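Paid testers wanted: gripper and camera comparison, Darach workshop

Florby is looking for people to help us compare robot grippers over a short run of bench sessions in April. You don't need a technical background. You do need to be patient, because the work is repetitive and we care about every try being done the same way.

Project Vornitz looks at how well a pair of ribbed plastic fingers picks up everyday objects when a person is steering the arm. We have three sets of fingers to compare, along with two camera positions: one small camera at the wrist and one fixed beside the table. The same jobs are repeated with each combination, and we record what happens each time.

What you would be doing

Most of the work is done at a white table with ordinary household things on it. A typical job is to bring the open fingers down over a drink can, close them, lift, and carry the can to one of the bins. You'll do the same job many times with one set of fingers, then again with the next.
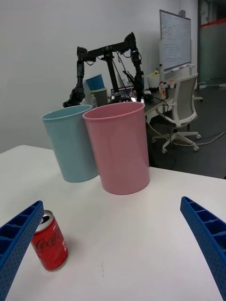 Who we are looking for

- Adults aged 18 and over, with normal or corrected vision
- Able to sit or stand at a bench for up to 40 minutes at a stretch
- Comfortable being recorded by the workspace cameras
- Able to tell the light blue and pink containers apart, as the instructions go by colour
- Left-handed people are especially welcome. Our earlier group was nearly all right-handed and we'd like a better balance.

People who have driven robot arms before can apply, but please say so on the form. We keep experienced and new operators in separate groups when we look at the results.

Session times and pay

There are three sessions, each on a different day, and you need to be able to attend all of them. Pay is $300 for the full set, sent by bank transfer after the last session. If you have to pull out partway through, you'll be paid for the sessions you finished. Parking behind the building is free and the bus stops at the front gate.

The first session starts with a safety talk and a practice period that doesn't count towards the results. A staff member will show you how the controller moves each arm and where the stop button is. You'll also learn how we reset the table between tries. Light blue and pink cups are used in many of the jobs, and we ask that they go back to the position on the task sheet before you call the next try.

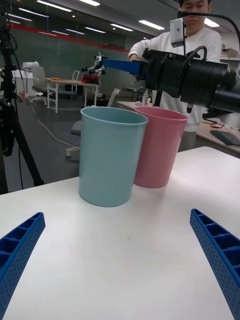 Will I be marked on how fast I am?

We record the time for each try, but your pay doesn't depend on it. A slow, careful attempt is as useful to us as a quick one, and a dropped object is a result too. Please don't practise tricks to make one set of fingers look better than another.

What to wear

Closed shoes are required on the workshop floor. Long hair has to be tied back, and we ask you to leave bracelets and loose scarves in the lockers. Sleeves are fine if they fit closely at the wrist.

What we measure

For each try we note whether the object was held, whether it slipped, and how many times the operator had to open the fingers and start over. Drink cans are a good test. They are smooth and light, and a grip that is too firm can dent the side. Cups are harder in other ways, with tapered walls that leave less for the fingers to press against. 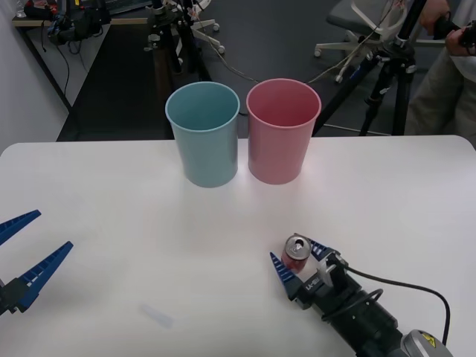

At the end of each session you'll fill in a one-page sheet on which camera view you preferred and how well you could judge the distance to the object. Those answers count as much as the timings when we decide which fingers and which camera position go on to the next stage.

How to apply

Pick up a form from the Florby front desk or ask for one by email, quoting reference 262. Tell us which weekdays suit you, which hand you write with and whether you have used a robot arm before. Applications close on 19 Apr 2023. We'll reply to everyone, including those we can't place.

Recordings are stored under a participant number and your name is kept separately. You can ask for your recordings to be deleted at any time before the results are written up.

Contact: Florby front desk, Darach workshop | © Florby | Back to top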